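How to put in eye drops after cataract surgery

Most people leave the day surgery with one or two bottles of drops and a printed schedule. The drops matter as much in the second week as they do on the first night, so it helps to get a routine going early. These steps are the ones we go through with patients at the Warkik clinic before they go home. If your own surgeon has given you different instructions, follow those.

Before you start

Read the label on each bottle and check it against your schedule. The caps are often different colours but the bottles are close to the same size, and it is easy to pick up the wrong one in the evening. Write the name of the eye (left or right) on the box in marker.

Some drops need to be shaken and some need to be kept in the fridge. The pharmacy label will say. Write the date you opened the bottle on the side and throw it out when your pharmacist tells you to, even if there is some left.

Putting in a drop

1. Wash your hands with soap and dry them on a clean towel.

2. Sit in a chair with a high back, or lie flat on the bed with one pillow. Lying down is easier for most people in the first few days.

3. Take off the plastic shield if you have been wearing it overnight. Peel the tape from the forehead down.

4. Look up at the ceiling. With one finger, pull the lower lid down gently to make a small pocket. Press on the cheekbone and keep your finger off the eye itself.

5. Hold the bottle upside down above the pocket and squeeze once. The tip should not touch your lashes or the eye.

6. Close your eye slowly and keep it closed for a minute or two. Don't squeeze it shut. Dab anything that runs down your cheek with a clean tissue.

7. If you have a second kind of drop due, wait at least five minutes before you use it.

If you aren't sure the drop went in, it is fine to put in one more. Run out early and your pharmacist can arrange another bottle.

Setting up the day

A common schedule is four times a day. Try 8 am, noon, 4 pm and bedtime. Tick each one off on paper. Phone alarms work well too, but label the alarm with the name of the drop.

If you miss a dose, put it in when you remember and carry on with the next one at the usual time. Don't double up.

If your hands shake

Rest the hand holding the bottle on your forehead, or ask someone to do it for you. Chalerm Limsakul, our clinic nurse, keeps a few squeeze aids at the front desk that you can try before buying one. Practise with a bottle of plain lubricating drops in the week before your operation.

When to ring

Mild grittiness and watering are common early on. Ring the clinic straight away if you have pain that is getting worse, a drop in vision, more redness, new floaters or flashes of light, or a sticky discharge. After hours, go to your nearest emergency department and take your drops with you.

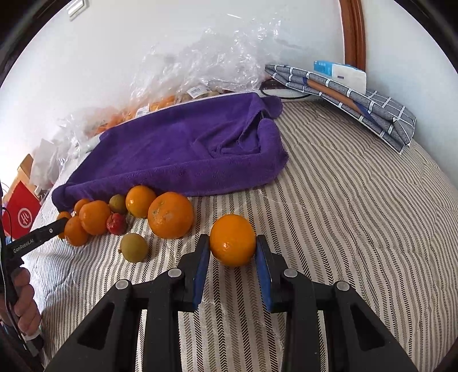

Oranges on a striped bedspread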